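箸を一本ずつつまむ道具 手持ちグリッパー「Dindora」の開発担当者に聞く

飲食店の下げ膳や洗い場まわりの作業をロボットに覚えさせたい、という相談が増えているという。応じる側の一社がTrastierで、昨年から手持ち式のグリッパーキット「Dindora」を貸し出している。人が手に持って皿や椀をつかみ、その動きと映像を記録して、あとでロボットアームの学習に使う。収録したデータの点検と整理を請け負うサービス「Level」も同じ会社が提供している。

今回はTrastierの開発担当者に、作業場の隣の小部屋で話を聞いた。後半では、キットを借りて使っている給食・食堂運営のRuangritの現場担当者にも加わってもらった。

最初に尋ねたのは、なぜロボット本体を売らずに手持ちの道具を貸しているのか、という点だった。

「本体を持ち込むと、話がそこで止まることが多かったんです。設置場所、電源、安全柵、夜間の保管。どれも必要な話ですが、お客さんが知りたいのは、うちの食器がつかめるのかどうかでした。手持ちなら鞄に入れて持っていって、その日のうちに試せます」

Dindoraの構成は単純で、握り手、開閉のための引き金、黒い指が左右に一本ずつ、それに指先を見下ろす位置のカメラがつく。先端ユニットの重さは220グラム。握り手と電池は別に数えるので、手に持ったときの感覚はもう少し重い。試しに持たせてもらうと、重さそのものよりも、手首をひねったときに先端が遅れてついてくる感じのほうが気になった。

「最初の試作は先端がもっと重くて、昼から使い始めると夕方には字が書けないと言われました。金属の部品を樹脂に替えて、ねじの長さも見直しています。今の重さで満足しているわけではありませんが、これ以上軽くすると指の取り付け部分がたわみます。たわむと、映像で見えている指の位置と記録上の開き具合がずれてしまいます」

指の部分はねじで外せる。貸出セットには交換用が入っていて、表面の素材が違うものを選べる。磁器の椀のようにつるつるしたもの、樹脂の盆のように面積の広いもの、箸のように細いものでは、向く指が違うそうだ。ただし、作業の途中で指を替えることは勧めていない。

「下げ膳は、椀も箸もスプーンも同じ卓の上にあります。そのたびに指を替えるロボットを作るなら別ですけど、普通は一組で全部やりたい。だから収録も一組でやってください、とお願いしています。結果として、どれにも最適とは言えない指で頑張ってもらうことになります」

いちばん質問が多いのは箸だという。椀は縁をはさめばよく、盆は端を少し浮かせればどうにかなる。箸は卓に寝ていると指先の入る隙間がほとんどなく、丸い箸ならつまもうとした瞬間に転がる。

「人間の指は腹がやわらかいので、上から押さえるだけで少し巻き込むようにつかめます。Dindoraの指は板に近い。角度が少し立ちすぎると先端だけが当たって、箸がくるっと逃げます。寝かせすぎると今度は卓や盆に指の背がぶつかる。ちょうどいい角度の幅が狭いんです」

もう一つ厄介なのが、箸が二本とも同じ場所にあるとは限らないことだ。食べ終わった客は、箸を揃えて置く人もいれば、一本が皿に、もう一本が盆に転がったまま席を立つ人もいる。収録のとき、作業者はつい先に揃えてから始めたがる。きれいに並んだ箸ばかりを記録すると、学習後のアームは、ばらけた箸の前で動きが鈍くなる。

「うちでは、置き方を決める係と、つかむ係を分けてくださいと説明書に書いています。自分で置いて自分でつかむと、どうしても取りやすいところに置くので」 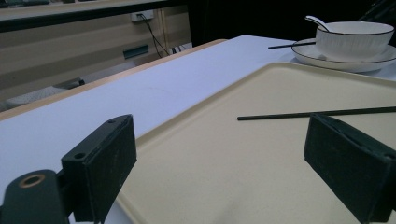

指の黒い色についても理由を聞いた。汚れが目立たないように、という答えを予想していたが、映像の都合だという。白い食器を多く扱う現場では、指が明るい色だと縁が器に溶け込んで、どこまでが指なのか分かりにくくなる。黒なら輪郭が残る。

「その代わり、黒い箸や黒い椀が相手だと今度は同じことが逆に起きます。灰色の指も作ってみましたが、中途半端でした。結局、黒に戻して、暗い器が中心のお客さんには照明を足してもらっています」

照明の話はかなり長くなった。食堂の多くは窓際と奥とで明るさが違い、同じ卓でも昼と夕方で色が変わる。カメラの明るさ調整を自動に任せると、手前に白い盆が入ったときに奥が暗く沈む。手動に固定すると、席を移るたびに設定をやり直すことになる。Dindoraの初期設定は自動で、調整の速さだけを遅くしてある。

「固定のほうがデータとしては扱いやすいんです。ただ、現場の方に毎回設定してもらうのは無理がありました。忘れたまま午前中を全部撮ってしまった、ということが続いたので、今は自動を標準にしています。固定で撮りたいという研究所のお客さんには、設定画面の場所を個別にお伝えしています」

貸出は3か月からで、1セットにグリッパーが2台入る。片手作業が中心でも2台にしているのは、故障のときに収録を止めないためと、両手で使う場合があるためだ。両手用の追加料金はない。反対に、1台だけ安く貸してほしいという要望には応じていない。

料金表には、キットの貸出と「Level」の利用が別々に書かれている。キットだけを借りて、データの整理は自社でやる客もいる。開発担当者によると、整理まで自社でやると決めて借りた客が、途中からLevelを申し込む例が多いという。

「撮るのは楽しいんです。やった分だけ増えるので。見返すのは楽しくない。つかみ損ねた回を残すのか捨てるのか、途中で人に話しかけられて手が止まった回をどうするのか。一件ずつ決めていくと、撮った時間より長くかかります」

Levelでは、Trastierの担当者が映像を確認し、動作の始まりと終わりに印をつけ、使えるものと使えないものに分けて返す。失敗した回も全部は捨てない。滑らせたあとにつかみ直した動きは、むしろ欲しがる客がいるので、別の区分で残す。どこまでを失敗と呼ぶかは最初の打ち合わせで決め、途中で変える場合は前に戻って付け直す。この付け直しは有料である。

「そこは文句を言われるところです。でも基準が変わったのに古い分をそのままにしておくと、あとで見分けがつかなくなる。契約の前に、必ずこの話をするようにしています」

ここでRuangritの担当者に席に入ってもらった。同社は社員食堂や病院の食堂を運営していて、返却口で盆から食器を分ける作業にロボットを入れられないか検討している。Dindoraを借りたのは、その前段階としてだった。作業には11人が交代であたった。普段から返却口に立っている人を中心に選んだという。

「説明会では、みんな最初、玩具みたいだと言っていました。引き金を引くと閉じるだけですから。ところが椀を一つ移すのに思ったより手間がかかるので、だんだん静かになりました」

慣れた人ほど初めは苦労したそうだ。返却口の作業者は、片手で椀を持ちながら小指で箸を払い、もう一方の手で盆をずらすといったことを同時にやる。Dindoraでは、つかむ、離す、をひとつずつ区切らなければならない。

「普段のやり方をそのまま記録するものだと思っていたんです。違いました。普段の仕事を、挟むことしかできない手でやり直す、という感じです。長く勤めている人が、スプーンの入った椀を前にして、これ先にどっちを取るの、と聞いてきたのをよく覚えています」

スプーンの扱いは、実際に打ち合わせの議題になった。椀の中に立てかかったスプーンを先に抜くか、椀ごと運んであとで分けるか。先に抜けば安全だが、指先が椀の内側に入るので残った汁がつく。椀ごと運ぶと動作は一度で済むものの、途中でスプーンが傾いて落ちることがある。Ruangritでは先に抜く手順に統一した。Trastierは、どちらでもよいが混ぜないでほしい、と伝えていた。

「混ぜないで、と言われたのは助かりました。現場では毎回、人によって違うので。紙に順番を書いて、卓の端に貼りました」

汚れについても聞いた。Dindoraの指は外して洗えるが、取り付け部分から後ろは水に弱い。食器に残った汁やたれが指の根元まで回ると、拭き取りに時間がかかる。Ruangritは途中から、汁気のある食器での収録をやめ、空の食器に切り替えた。実際の下げ膳とは条件が違ってくる。

「そこは割り切りました。まず空の食器で形になるかどうかを見たい。濡れたもの、油のついたものは、そのあとです」と現場担当者は話す。開発担当者のほうは、割り切ってもらっている状態だと認めたうえで、こう付け加えた。「防滴の取り付け部は今、試作しています。いつ出せるとは言えません。重さが増えるので、そこで止まっています」

使ってみて不満だった点を、Ruangritの担当者に遠慮なく挙げてもらった。まず、引き金のばねが固い。手の小さい作業者は、盆を持ち上げている間ずっと引き続けるのがつらく、持ち替えようとして落とすことがあった。次に、電池残量の表示が握り手の下側にあり、持っていると見えない。収録中に電源が落ちて、直前の一件が保存されていなかったこともある。それから、収録開始の合図の音が小さい。食洗機の横ではまず聞こえないという。

開発担当者は、ばねについては柔らかいものを追加で送ったと説明した。電池の表示は次の型で側面に移す。音のほうは、まだ方針が決まっていない。

「大きくすればいいというものでもなくて。静かな食堂で撮るお客さんからは、今でもうるさいと言われています。振動で知らせる案もありましたが、手元が揺れると記録にも揺れが入ります。光にするか、音量を選べるようにするか。たぶん音量のほうになります」

よかった点としてRuangritが挙げたのは、場所を選ばないことだった。返却口に機械を据える工事をせずに済み、休憩室の卓でも続きができた。もう一つは、食器そのものを見直すきっかけになったことだ。縁が薄く外に開いた椀はつかみやすく、底が広くて背の低い小鉢は指が届きにくい。重ねた盆は、縁の立ち上がりが低いと上の一枚だけをはさむのが難しい。

「器を入れ替える時期に、この結果を仕入れの担当に見せようと思っています。ロボットを入れるかどうかは別として、つかみにくい器は人間にとってもつかみにくいことが多いんです。洗い場からは前から言われていたことでした」

集めたデータで、アームは動くようになったのか。Ruangritの担当者の答えは慎重だった。試験用のアームで椀を移す動作は社内で見せられる段階に来た。箸はまだ安定しない。一本だけ離れて置かれた箸は取れることが増えたが、皿の縁にかかって斜めになった箸や、椀の下に半分入った箸では、手前で止まったり、椀のほうを押してしまったりする。

「椀を先にどければいいんですが、その順番をどう覚えさせるかで、まだ話し合っています。人がやれば見た瞬間に決まることなので、言葉にするのが難しいです」

開発担当者は、箸の下の隙間にこだわるより、盆の縁まで寄せてから取る動きを増やすことを提案しているという。縁に寄せれば端が少し浮き、指が入る。ただし寄せる動作は力の加減が映像に写りにくい。Dindoraには力を測る部品が入っておらず、強く押したのか軽く触れたのかは、箸の動き方から推し量るしかない。

力の計測については、他社の製品と比べて弱い部分だとよく指摘されるそうだ。

「入れてほしいという声はあります。入れると値段が上がるし、校正が要ります。落としたら校正し直しです。食堂で使っていれば、まず落とします。うちは今のところ、落としてもそのまま続けられるほうを取っています。計測が必要な研究なら、うちのキットは合わないと最初に言います」

どういう客に向くのかも聞いた。すでにロボットを持っていて、食器や小物のデータを短い期間で増やしたい会社。導入を決める前に、自分たちの道具や器で見込みがあるかを確かめたい会社。向かないのは、熱いものを扱う現場、水がかかる場所、それから一件ごとの精度を保証してほしい場合だという。熱については、指の素材の上限を説明書に載せているが、揚げ物の調理場で使いたいという問い合わせは断っている。

申し込んでから届くまでの流れも確認した。まず作業場の写真と、扱う器の種類を送る。Trastierが指の種類を選び、設定済みの状態で発送する。届いた日に遠隔で説明を受け、試しに撮ったものをその場で送り返して、カメラの向きと明るさを見てもらう。Ruangritでは、このときにカメラが少し下を向きすぎていると指摘され、奥の器が入るように直した。

「最初の日に言ってもらわなかったら、ずっとあのまま撮っていたと思います。指先が大きく写っていれば十分だと思っていたので」

奥まで写っていることが大事な理由を、開発担当者は次につかむものの話として説明した。箸を取っている間にも、向こうに椀があることが見えていれば、アームは続けて動ける。手元しか写っていない記録で学習させると、ひとつ終わるたびに見失ったように止まることがあるそうだ。一方で、卓の向こうの椅子や配線や壁まで写り込むので、場所が変わると動きが崩れる心配も出てくる。これには席を替えて撮る以外の対策を、今のところ持っていない。

「背景を片付けてくださいとは言っていません。片付いた部屋で覚えたものを、片付いていない食堂に持っていくことになるので。椅子は椅子のまま、コードもそのままで撮ってもらっています。ただ、人の顔が入らないように、それだけはお願いしています」

Ruangritは契約を延長し、次は小鉢と湯のみに進む予定である。箸の収録は続けるが、置く係のやり方を変える。これまでは置く係が毎回考えて置いていたところ、疲れてくると似た置き方が続いた。次からは盆を軽く傾けて、転がるに任せるという。

Trastierでは10月に、柔らかいばねを標準にした改良版の貸出を始める。すでに借りている客には、部品だけを無償で送る。交換には小さな六角レンチが一本要り、これは最初のセットに同梱されている。なくした場合は、連絡すれば部品と一緒に送ってもらえる。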